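Fault diary: the arm that let go
January
Posted by the bench engineer at Bornmont

I said I would write these up on the day they happen, so I am doing it now, at 20 past nine in the evening, with my jacket already on.

The short version is that the arm opened its gripper when it was not told to, twice, and the second time it did it after I had decided the first time was a fluke.

We were on the pick-and-place routine for Jetbridge. It is a dull job. The arm goes to a fixed point, closes on a small part, lifts it, moves across the table, and sets it down. The planner is ours, the gripper controller is a Zillon unit, and the little program that passes messages between them was written by me last spring in a hurry. I mention that because I spent most of today trying to prove my part was fine.

The first drop came in the morning. I was standing at the workbench with my back half turned and heard a tick on the tabletop. The arm carried on to the place position, lowered its empty fingers, opened them, and went home. As far as the log was concerned that was a good cycle. The program counts a cycle as good when every move finishes, and every move had finished.

I wrote it down as a bad grasp and restarted. I should have stopped there and pulled the log. The grasp had been good for days and nothing on the table had moved. But I had a number I wanted to reach before lunch, so I let it run.

The second drop was on cycle 892. This time I was watching. The arm had lifted and was in the middle of its sideways move, and the fingers opened at full speed. The part went off sideways and ended up on the floor under the table. I hit the stop. The arm held its position, brakes on, no drama. I will give it that.

Nothing was broken and I was not in reach. I want that on the page, but I also want it on the page that the drop itself is a safety matter. The Jetbridge part weighs next to nothing. The next job on the list is a steel block, and their people will be loading it by hand from the front side. If a gripper can open on its own in the middle of a move, it does not go near anyone's hands.

So I spent the afternoon on it.

The first thing I checked was power. A gripper that loses its supply can do odd things, and this one is set up to hold on a power loss, but I have been wrong about settings before. I put a meter on the supply and ran the same move with nothing in the fingers. The voltage sat where it should. I wiggled the cable at the wrist, then along the arm, then down at the base. No change. I turned the supply off on purpose, and the fingers stayed shut as they were meant to.

Then the cables, properly. I undid every strap and looked for a crushed spot or a pulled connector. There was one strap tighter than I would like, and I loosened it, but the cable under it tested good. I did this with the arm powered down and the key in my pocket. It took longer than it should have. I have asked before for a spare cable set and I will ask again.
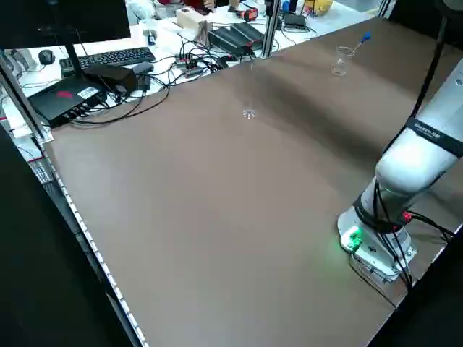
After that I had run out of hardware to blame and opened the log.

The gripper had been sent an open command. It was there in plain text, with a time on it, and the time matched the drop. It did not come from the planner. The planner's own log had nothing at that moment, only the move it was in the middle of. So the command came from the program in between, and that one is mine.

What happens, as far as I can work out, is this. When the gripper controller is slow to answer, my program waits and then sends the last command again. I wrote it that way so a lost message would not leave the arm waiting forever. But the place where it keeps the last command is only updated when an answer comes back. If the close command is answered late, the program can decide it was never answered, go back to what it has stored, and send that. What it has stored is the open from the end of the previous cycle.

Most of the time the controller answers fast and none of this matters. On the two bad cycles the answer took 39 milliseconds longer than the limit I had set. By the time the old open went out, the arm had already lifted.

I made it happen on demand before I changed anything. I put a delay in front of the answer, sent a close, and watched the fingers shut and then open again. Five tries, five drops. I was relieved and also fairly annoyed with myself.

The fix for tonight is small. Each command now gets its own number, and a repeat has to carry the number of the command it is repeating. If the numbers do not match, nothing is sent and the arm stops. I also took out the automatic repeat for open altogether. If an open gets lost, the arm can wait and I can walk over and look at it.

The other change is the one I should have made at the start. After a lift, the program now reads the finger position and checks that something is between the fingers, and it checks again before it places. A cycle with nothing in the gripper is a failed cycle and gets logged as one. I do not know how many of the earlier "good" cycles were really good. I went back through the finger positions for this week and found only the two drops. Before this week we were not saving them.

Things I still do not know. I do not know why the controller answers late now and then. It could be the network, since everything here goes through one box and I had a large file copying across it this morning. It could also be the controller. I have written to Zillon with both logs. I also sent the write-up to Mykhailiuk, who are building the second cell with the same program of mine in it, and told them not to run it with a person inside the line until they have the new version. That was not a fun message to write. They answered within the hour and have locked theirs off.

Jetbridge gets a call in the morning. The demo will probably slip. I would like a full night of cycles with the delay switched on before I say it is fixed, and then another with it off.

The arm is powered down, the key is in the drawer, and I have left a note on the screen in case I am not the first one in.

To do tomorrow: raise the spare cables again, move the file copying off that network, find the part that went under the table.

2 comments
20 shares

Recent entries
Moving the stop button to the front side
Why the home position changed overnight
Zillon controller: settings I keep forgetting
First week on the Jetbridge routine
Notes from the Mykhailiuk visit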